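The Robots That Put Computers Together
A visit to the open day in Kedton

Have you ever looked inside a computer? Who puts all the parts in it? Can a robot do this job? On April 26, 2018 our class went to the open day at the Birkett workshop in Kedton to find the answers. We were 21 children, two teachers and one grandfather. I am one of the teachers, and I wrote down what we learned so that you can read it too.

Who works there?

The workshop belongs to a company called Birkett. The people there teach robots to do small and careful jobs. Our guide was Beryl Pickering. She has worked with machines for a long time, and she told us that when she was a girl she took apart her mother's radio and could not put it back. She says this was a very good lesson for her, but her mother did not agree.

Before we went in, Beryl told us three rules. Stay behind the yellow line. Do not touch the table. If you have a question, ask it loudly, as the fans in the room make noise. The third rule was the favourite of everybody.

What is a robot arm?

When you hear the word robot, maybe you think of a metal person with two legs and a face. The robots at Birkett do not look like this. They are only arms. They have no head and no legs.

Hold out your own arm now. You can bend it at the shoulder, at the elbow and at the wrist. These bending places are called joints. A robot arm has joints too, and inside each joint there is a motor. When the motor turns, that part of the arm moves. With several joints working together, the arm can reach over a thing, behind a thing, or down into a box.

At the end of your arm you have a hand with five fingers. The robot has a gripper. Many grippers have only two fingers, which open and close like when you pick up a pea with your thumb and your pointing finger. Try to do your homework with only these two fingers! You will see that it is possible, but you must think more before each move.

What job did we see?

The job was called the Tusura task. Tusura is the name the workshop gave to its computer project. The arms must take computer parts from a holder and put them in the right places inside the computer. It sounds easy, but the parts are thin and the places for them are narrow. 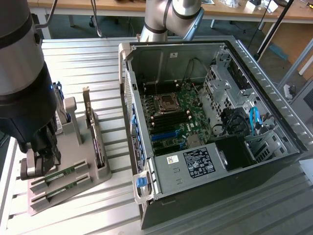

The gripper over the parts holder, with the open computer lying on its side.

Look at the grey holder on the left. Two green memory modules are waiting there in their slots. Why do they need a holder? Think of your pencil case. If your pencils are all mixed together, you must look for the red one each time. You have eyes and you are clever, so you find it. For a robot it is much easier when each thing has its own place and always stands the same way. Then the arm can go to that place and close its fingers.

There is a second arm too, behind the computer. Beryl explained that two arms must be programmed so they do not bump into each other. It is a bit like two cooks in a small kitchen.

The table is made of long aluminum pieces with grooves between them. One of the boys, who likes trains, asked if the grooves were rails for the robot. No, they are not. Things can be fastened in the grooves with bolts, so that they stay in one place. If the holder moved even a little, the gripper would close on air.

What are the parts inside a computer?

Here are some words that we heard during the visit. You do not need to learn all of them.

Motherboard – This is the big flat board. The other parts are connected to it, and messages travel between them through it. You can think of it as a town with many streets.

Processor – This is a small square part that does the calculating. Some people call it the brain of the computer. It sits in a place called a socket.

Memory – These are long thin boards, often green, with small black chips on them. The computer keeps there the things it is using right now. When you turn the power off, this memory forgets everything. (This is why you must save your story before you go to supper!)

Hard drive – It keeps your pictures, games and stories also when the computer is turned off.

Expansion card – This is an extra board that gives the computer a new ability. A graphics card is one kind. It helps to draw the pictures on the screen.

Power supply – It takes the electricity from the wall and changes it to the kind that the other parts can use. It is a metal box, and you should never open it.

Why is memory difficult for a robot?

When a person pushes a memory module into its slot, the person feels when it is going in straight. If it is a little crooked, your fingers tell you, and you stop and try again. You must push quite hard, but not too hard, and you must push on both ends.

A robot does not feel like we do. It can have sensors, which are small devices that measure something. A force sensor measures how hard the robot is pushing. If the number gets too big, the robot can stop. The people at Birkett tried the memory job 117 times in one month, and Beryl keeps a notebook where each try has its own line. Some lines have a happy face, and many have a sad one. She let us look in it. On one page there was only a sad face and the word "again".

How does the robot know where to go?

A camera can help. A camera that looks from the side sees the whole table, but the gripper can hide the small parts. So a camera can also be put near the gripper, at the wrist of the arm. It travels with the arm and looks at the same place where the fingers go. Imagine that you had an eye on your wrist! You could look under your bed without bending down.

This is how the computer looks from the wrist. The black gripper is at the bottom, with its fingers spread toward the green memory. The gold square is the processor. Can you find something blue? The handle of the hard drive is blue, and so are the latches on the right side, which hold the slot covers. You can also see many little square holes, where air can pass. 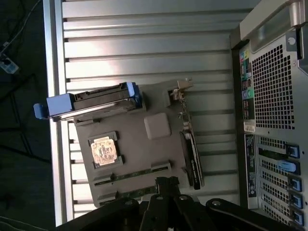 What did the children ask?

"Does the robot get tired?" No, it does not get tired like we do. But its parts become worn, and somebody must check them.

"Is it strong?" Not so strong as we thought. Beryl said a bigger robot called Anau, in another building, can lift up to 300 kilograms. We did not see Anau and some of us were a bit sad.

"Can it make a mistake?" Yes, and often. Then a person must look for the reason and change the program.

"How old do you have to be to work here?" Older than 8, unfortunately for the girl who asked.

Try it at home

You need a pair of kitchen tongs, a slice of bread and a toaster that is not plugged in. Ask an adult first, and let the adult check the plug. Now pick up the bread with the tongs and put it in the toaster without touching the sides. Then close one eye and do it again. Was it harder? Ask your friend to turn the toaster a little while you look away, and try one more time. Write down each try in a notebook, with a happy or a sad face, like Beryl does.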